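4 May 2022
Dye notebook, wool samples for Grenitz

Started at the bench before Samah came in. Today I wanted to finish the onion skin series, as the colour of last week's skeins was not even and I was not content with it. The yarn is the Marikar two-ply, washed twice and left overnight in plain water.

Mordant was alum, same weight as before. Victor asked me to try less cream of tartar, so I made five small skeins with the old recipe and four with his. I tied a cotton thread on each of his, with one knot, so that we do not mix them later. Please do not cut the threads!

The skins are mostly brown ones from the market, with few red. I simmered them for an hour and strained through the old curtain cloth. The first straining left small bits, which stick in the wool and are very boring to pick out, so I strained again.

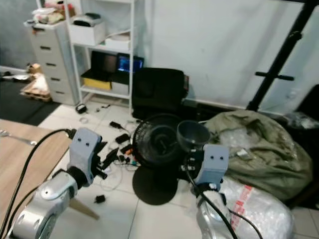
Heating went slowly. I kept the pot under simmer, and turned the skeins by hand with the glass rod, only when I passed by. Last time I stirred too much and the Marikar began to felt at the ends. Fredy says his Etar yarn never does this, but Etar is treated for washing machines, so I think it is not a fair comparison.

By lunch the old recipe was a strong orange-brown. Victor's skeins are more yellow, a bit flat to my eye, but Nosipho preferred them at once. They also feel softer. I left all of them in the bath to cool, and will rinse tomorrow when the colour has settled.

To do:
Rinse in lukewarm water, no soap the first time.
Cut a piece of each for the window test, cover half with card.
Ask Essam if the Rano iron powder is still in his cupboard. The label on our jar is not readable any more and I do not trust it.
Write the grey series into the plan for July. Grenitz wants eight shades and I do not yet see how to get the two darkest without making the wool harsh.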